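Ticket 205: Sim wrist view fails asset check, bowl pick task
Project: Flarnmont
Queue: Simulation, standards and sign-off
Status: Closed (with grumbling)
Priority: Medium, raised to High by somebody in a hurry, returned to Medium
Opened: 04/11/2019

Reported problem

The bowl pick task won't go through the sign-off gate. The checker stops at rule 43 and prints "visual/collision mismatch, see log". The log says "see checker output". I've followed that loop twice and can confirm it's a circle.

Rule 43, for anyone who joined after we wrote it, says that what the camera renders and what the physics engine touches have to agree to within 2 mm wherever a finger might go. It was my idea. I'd like that noted before I spend the rest of this ticket complaining about it.

What I tried first

Cleared the asset cache. No change.

Restarted the render node. No change, but the fan noise improved.

Rolled the scene back to the Zalska build from before the table swap. Passed. Rolled forward again. Failed. So it's something in the new table or the new bowl, both of which arrived in the same commit with the message "tidy up".

Please don't do that. Section 2 of our practice notes asks for one asset per commit, and this ticket is what happens when you get two. If your commit message would also suit a kitchen drawer, write another one.

Second round

Swapped the assets back one at a time. Old table with new bowl: fails rule 43. New table with old bowl: passes rule 43, fails the background check. So we have two faults, and the gate only ever reports the first one it trips over. I've opened a separate request about that. It'll be the third such request, and I look forward to its company.

I then pulled a render from the wrist view with the new table and new bowl together, fingers at the start of the approach, and went over it with the rule book open beside me. 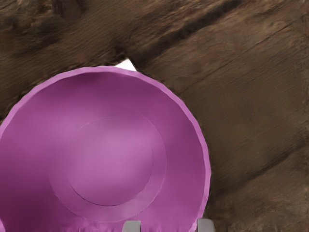
The background check is the easier one, so I'll take it first. It wants every pixel outside the task objects to belong to a named surface. There's a small triangle of pure white by the top of the bowl rim, where the dark seam in the wood meets it, and no named surface of ours is that colour. My bet was that the table mesh has a gap and the default ground is coming up through it. A policy trained on enough of these will learn that bowls live next to white triangles, and it'll be very disappointed by a real bench.

The rim is the other matter. The outline on its outer side has a slight ripple to it, a bit faceted, where the collision model has a clean circle. There are also faint creases low on the inner wall, down between the fingers. A bit of shading noise I could live with. The rule doesn't ask what I can live with, though. It asks for a measurement, so I took one.

Measurements

Visual rim against collision rim, worst case: over the limit.
Visual inner wall against collision inner wall: within the limit, creases and all, so those look like bad normals and nothing worse.
Finger pads, visual against collision: identical, as they've been since the gripper asset was locked.

The bowl was decimated on export down to 72 segments, and somebody then fitted the collision shape to the original. Either one would've been fine if the other had been done to match.

Suggestion from the Palumbo side, and my answer

"Could we loosen rule 43 for round objects?"

No. Round objects are the ones where the fingers come down beside a thin edge and have to know where it is. If we're going to loosen it for something, loosen it for the filing cabinet.

"Could we crop the view so the white patch isn't in it?"

Also no. The camera sits where the mounting standard puts it, and the mounting standard is there so the sim and the bench rig see the same thing. Cropping around a hole in the table is how you end up with a tidy picture and a hole in the table.

"Could we waive it until December?"

We have a waiver form. It needs a reason, an expiry and a named owner for the fix. I sent the link and haven't heard back, which is roughly how the form was meant to work.

Fix

1. Re-exported the bowl at full resolution and recomputed the normals.
2. Generated the collision shape from that same export, in the same script, so the two can't drift apart quietly.
3. Closed the gap in the table mesh and named the patch, so the background check can find it.
4. Committed the bowl and the table separately. With messages.

Re-ran the gate on the Hukport server. Rule 43 passes. Background check passes. It then failed on a missing licence file for the wood texture, which had been sitting behind the other two the whole time. Added the licence file. Passed.

Left open

The gate still stops at the first fault. See the request mentioned above.

The practice notes should say outright that visual and collision meshes come from one source. I'd assumed that was obvious, and I've drafted a paragraph for section 2 on the assumption that it isn't. Comments on the draft, please, and not on this ticket.

Any episodes collected on the old bowl and table pair are tagged "do not train". If you've already trained on them, check your rim contacts before you tell anyone your success rate.

Closing.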